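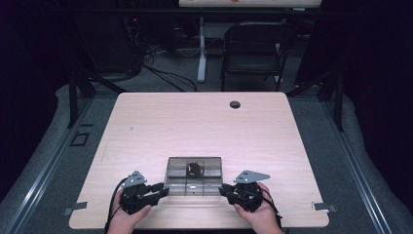 Skandside Memorial Register Book, ruled for parish and funeral home use

The Skandside register is a bound book for writing down deaths, services and burials in one place. It is made for small parishes, funeral homes and cemetery offices which still keep a paper record, also when they have a computer.

Each page has 24 lines. One line goes across two facing pages, so there is enough room for the full name, maiden name, date and place of birth, date of death, last address, parents, spouse and the place of burial. The last column is wide and has no heading. Most offices write there who gave the information, or the number of the newspaper notice.

Paper and binding

The paper is cream colored, without acid, and takes fountain pen ink well. Ballpoint is also possible, but please do not use gel pens -- they need a long time to dry and can mark the opposite page. The book is sewn and opens flat from the first page. The cover is dark green or black cloth. You can order the name of the parish on the spine, maximum 3 lines of text. 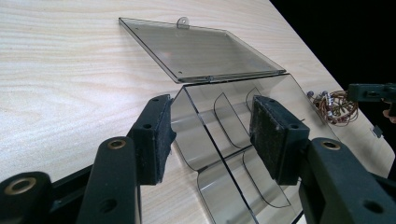
Catalog page 620

Index and loose notices

At the back there is an alphabetical index with cut letters. Behind the index is a paper pocket for newspaper notices and memorial cards which are not yet entered. One book holds almost 4000 entries when every line is used.

Ordering

Books are sent from our store in Starport. Plain books leave the store in two working days. Books with text on the spine are done by the Pramanik bindery and need three weeks more. Orders for the new year should reach us before the end of November, as the bindery is closed in January.

If you continue an older Ovitz register, write this in your order. The columns are in the same order as in the Ovitz book, only the column for the parents is wider.

Prices and this page last changed: November 17, 2021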